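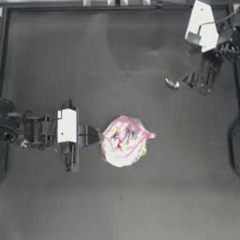
Filled zip-top bag with pink seal, on the packing surface.

Primden Packs: Progress Report to the Vaser Fund

By Mamta Dhillon, Project Lead, Koto
30 June 2021
14 shares | 3 comments

1. Purpose of this report

This report sets out the progress made by Koto on the Primden Packs project, which the Vaser Fund has supported under its small grants programme. It covers the second period of the grant and follows the layout agreed at the start of the award. Spending is reported separately on the Fund's own form, and is mentioned here only where it bears on delivery.

The project supplies small sealed packs to families who spend long periods in waiting rooms, temporary accommodation and advice centres. Each pack holds a set of small, brightly coloured items for a child, in a clear zip-top bag that can be opened and closed again. The contents are fixed by the schedule attached to the grant agreement and have not been altered.

2. Summary of the period

The target for the whole grant is 2592 packs. At the close of the period 966 had been filled, sealed and sent out, to 16 receiving sites. The number of sites is as planned. The number of packs is lower than we had hoped to report, and section 4 explains why. We remain of the view that the full target can be met within the grant period without further funds.

The main points are as follows. The change of bag is complete. The method of packing has been settled and written down. Storage has been moved and is now adequate. One matter, the printed insert, is still open and requires a decision from the Fund.

3. The bag

In the first period we used a plain zip-top bag with a colourless seal. Sites told us that children, and a fair number of adults, could not find the opening, and that bags were being torn at the side. We also found it difficult at our own end: a colourless seal that has missed its track by a short length looks much the same as one that is properly closed, and several bags were found open in the delivery boxes.

We therefore moved to a clear bag with a pink seal, supplied by Uniyal. The difference in price was small and has been met from the materials line. The pink line shows where the bag opens, and a gap or a kink in it can be seen from arm's length. Sites have welcomed the change. One advice centre wrote that parents no longer ask at the desk for scissors.

The new bag is slightly softer than the old one. When it is filled, the plastic folds over on itself, and the contents settle into a bunch at the bottom. The upper part stays mostly empty. We considered a smaller size for this reason, but a smaller bag proved hard for young children to refill, and a pack that cannot be refilled does not meet the aim of the project. The present size will be kept.

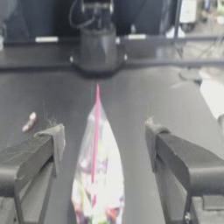 We have also looked again at how the bags lie in the delivery boxes. Bags placed flat tend to slide and end in a heap at one side. Bags stood upright, seal uppermost, travel well provided that the box is full. Part-filled boxes are now made up with folded paper. This has added a little time to each delivery day, which has been allowed for in the new timetable.

4. The packing method

The shortfall in numbers arose almost wholly in the first weeks of the period, when packing was stopped on two occasions while the method was reviewed. We set out the reasons in some detail, as the Fund asked in its last letter for a fuller account of how time is used.

Under the first method, each pack was filled and closed in one go at the same place. This was simple to teach but produced uneven results. Items were left off the list, seals were pressed in a hurry, and checks were made only when the boxes were closed, by which time a fault meant emptying the box.

The present method separates the work into stages. Contents are set out first, in the order of the schedule. The bag is opened fully before anything is put in it. Once filled, it is laid on a clear, dark surface and the seal is closed from one end to the other in a single pass. The bag is then checked by a second person before it is boxed. A bag that does not pass is opened and closed afresh, and is not put back in the same place in the queue.

The dark surface was a minor change which has repaid the trouble. On the pale tables used before, clear plastic was hard to see, and small items that had dropped out were missed until the end of the day. On a matte dark grey top the outline of the bag, the seal and any stray item stand out well. The surface does show smudges and is wiped down at each break.

It is accepted that the staged method is slower for the first hour of any session. Over a full session it is not slower, and the number of bags that have to be done again has fallen sharply. Closing the seal remains the part of the work that takes most care. The two sides of the track must be lined up at the start; if they are not, the fault runs the whole length and the bag looks closed when it is open at the corner.
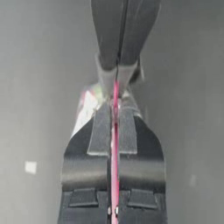 Pink strip, viewed at close range.

5. Checking the seal

The Fund asked for assurance that packs reach families closed and complete. The written check now has two steps. The pink line is looked at along its full length, and the bag is then pressed gently with the palm to see whether air escapes. Either step may fail a bag. A record is kept for each session, and copies can be supplied on request.

The press test was suggested by staff at one of the receiving sites and was adopted after a short trial. It finds faults that the eye misses, chiefly at the corners. It should be said that some air has to be left in the bag for the test to work, so packs are a little bulkier than before and fewer of them fit into a box. We judged this a fair exchange. The number of boxes per delivery has gone up, but the deliveries themselves have not had to be increased.

Two sites reported opened packs during the period. In the first case the box had been left under heavier goods. In the second we were not able to establish the cause. Replacement packs were sent to both sites and no further reports have been received.

6. Storage and supply

At the time of the last report, filled boxes were being kept in a passage beside the packing room. This was not satisfactory and was noted as a risk. The boxes have since been moved to a dry store on the same floor, with shelving along one wall. Empty bags are kept apart from filled ones, and the contents are stored by type in lidded tubs, labelled on the short side so that they can be read without being pulled out.

Supply from Uniyal has been steady. One delivery of bags came later than promised and packing was carried on from reserve stock. We have agreed with the supplier that the next order will be placed earlier in the cycle, and a reserve of three boxes of empty bags will be held at all times. The supplier has confirmed that the pink seal will remain available for the life of the grant — a point we had wished to have in writing before the wording on the insert was settled.
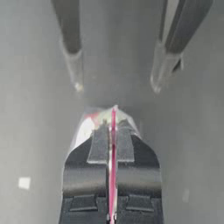
The reserve for contents is less comfortable. Some items in the schedule are bought in large lots and others in small ones, and the small lots run out first. Packing cannot go ahead with an item missing, since the pack would then fall short of what has been agreed with the Fund. We propose to bring the buying dates into line, and this will be done at the next order without any change to the budget.

7. Response from sites

All 16 sites were asked for comments by means of a short form. The replies were favourable overall. The most frequent remark was that children keep the bag and go on using it after the first day. Several sites asked whether larger packs could be made for families with more than one child. We have replied that this lies outside the present grant, and that two packs may be given instead.

There was some criticism. One site felt that the packs were given out too freely at the start and that none were left for families arriving late in the week. Another asked for the plastic to be replaced by cloth. We have sympathy with the second point, and have priced a cloth bag, but the contents could not then be seen without opening it, and the check described in section 5 could not be made. We would be willing to return to the question in any later application.

8. Matter for decision

The printed insert, which carries the Fund's name and a few lines of advice for parents, was designed for the earlier bag. In the new bag it curls against the side and hides part of the contents. We ask the Fund to approve one of two courses: a smaller insert printed on both sides, or a single card placed in each delivery box for display at the site. Our preference is for the smaller insert. A decision in July would allow it to be included with the next print order.

9. Next period

Packing will continue under the present method. Session records will be reviewed at the end of each month, and the Fund will be told promptly if numbers fall behind the timetable. New packers will be trained on the sealing stage before any other — in the past it was left until last, and this was a mistake.

A copy of the written method, the delivery log and the site replies are held by the project office at Koto and may be inspected by arrangement with the Project Lead.

Last updated: Wednesday, 16:20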